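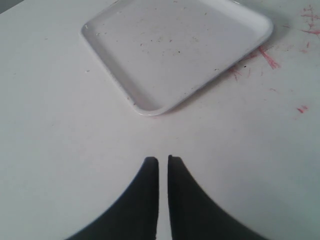
Anselmo Pastor: The crumb tray line should be its own item, ahead of the cord check. On the last walk-through it was folded into "general condition" and got a tick without anyone pulling a tray.

Moved up as requested. See item 2.

Whitlock Building – Break Room Appliance Safety Checklist
Revision: March
Inspector: Brittany Petrenko
Scope: countertop appliances, outlets and storage in the second floor and basement break rooms. Wall ovens and the basement dishwasher are on the Grasine sheet.

1. Toaster clearance
Minimum 7 inches to any cabinet side, curtain or paper goods.
Result: Second floor OK. Basement FAIL – paper towel holder mounted directly over the slots.
Comment: Move the holder to the sink wall. Screw holes to be filled.

2. Crumb trays and drip trays
Unplug, let cool, slide out, empty, wipe, dry, refit. Check that the tray seats fully.
Result: Second floor OK after cleaning. Basement OK.
Comment: Loose crumbs on any tray count as a fail until cleared, even a light scatter. Do not shake trays over the sink drain.

3. Cords and plugs
No cuts, scorch marks, tape repairs or loose blades. Cord not run behind the refrigerator.
Result: OK, except basement kettle.
Comment: Kettle cord stiff and discolored near the base. Tagged and removed from use. Replacement on order through Fanham.

4. Outlets and load
Counter outlets within reach of the sink to be GFCI. Press TEST, confirm power drops, press RESET.
Result: OK, all locations.
Comment: Microwave nameplate reads 1,420 watts input. It stays on its own circuit. The coffee maker had been moved onto the same one and was moved back.

5. Power strips
None permitted for heating appliances.
Result: FAIL, second floor. Trillolar strip feeding toaster and coffee maker.
Comment: Strip removed. A.P. asks whether a second counter outlet can be added – passed to the electrician, no date yet.

6. Microwave
Door closes square, seal clean, vents open, turntable turns freely.
Result: OK.
Comment: Grease on the upper vent, wiped during inspection.

7. Extinguisher
Within 50 feet of travel, gauge in green, pin and seal in place, tag current.
Result: OK. Basement unit partly hidden by a coat rack.
Comment: Rack to be shifted toward the stairs.

Open items: 1, 3, 5, 7. Recheck at 10:30 a.m. once the kettle has been replaced.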